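Decluttering tips I tried, and what I think of them now

I have read more articles on getting rid of stuff than any grown person should. Most of them say the same things in a different order, and a fair number are there to sell you boxes. I spent July putting the popular ones to work on my own kitchen and garage. My notes follow, for what they're worth.

Buy matching containers first

No. Buy them last, or skip them. I fell for this years ago with a set of Clokum stacking tubs, 15 of them, and what I got was the same junk with lids on. You can't know what size container you need until you know what you're keeping. Shoe boxes will do while you work that out. If you still want tubs afterward, measure the shelf from the back wall to the inside of the door, because the size on the label often leaves off the lip and the handles.

Ask whether you've used it in a year

This works for clothes and almost nothing else. I hadn't touched my pipe wrench in three years, and then I needed it at 10 at night. The turkey roaster comes out once a year if that, and borrowing one in November is a bad plan. A better question for tools and kitchen gear is what it would cost to replace and how fast you'd need it. A second can opener can go. The main water shutoff key stays, and it should hang where everybody in the house can find it.

Dump everything in one place

The idea is that you empty every drawer into one big container or onto the floor, so you're forced to deal with it. I gave this a try with the junk drawers and ended up with a pile that stayed put for most of the month. One drawer at a time is slower on paper, but you can stop for supper.
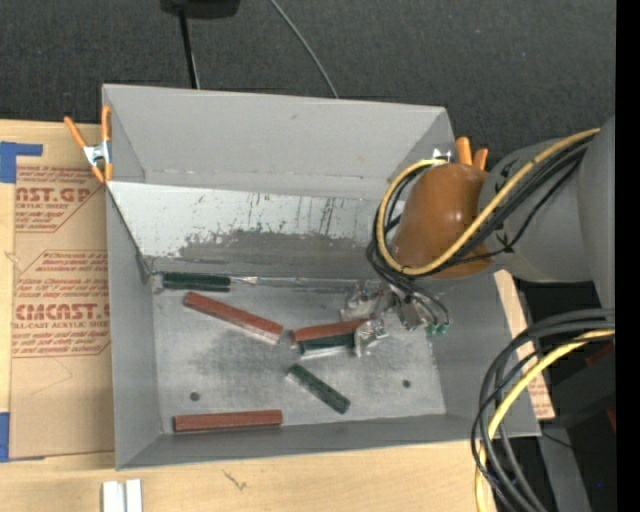 If you do insist on the big dump, at least keep the small hardware out of it. Screws, picture hooks and fuses sink to the bottom and you'll be picking them out with your fingernails. Put those in a muffin tin as you go. Leave anything sharp out too. My neighbor Sushil Uniyal swears by the dump method, and he also has a scar on his thumb from a loose utility blade.

Vinegar and baking soda on everything

Every one of these articles gets around to cleaning sooner or later, and they all recommend mixing the two. The fizz is fun to watch. Once it's done you have mostly salty water. Use the vinegar by itself on mineral crust around the faucet and keep it off marble. Use the baking soda as a damp paste on baked-on grease. Dish soap beat both of them on my greasy shelves.

Label everything

Partly true. Label what you can't see into: freezer packages, paint cans, the fuse box. A jar of rice doesn't need a tag that says rice. For paint, write the room and the month on the lid with a marker, and put a dab of the color beside it. I tried a Mallberg label maker and went back to masking tape, which costs less and peels off most things cleanly if you don't leave it on for years.

Make a maybe box

I expected to hate this one. You tape up the things you can't decide on, write the month on the side, and give the box away unopened if you haven't gone looking by spring. Nighat Rizvi told me to try it and I argued with her. I've opened mine twice so far, both times for the same funnel, so the funnel is back in the drawer.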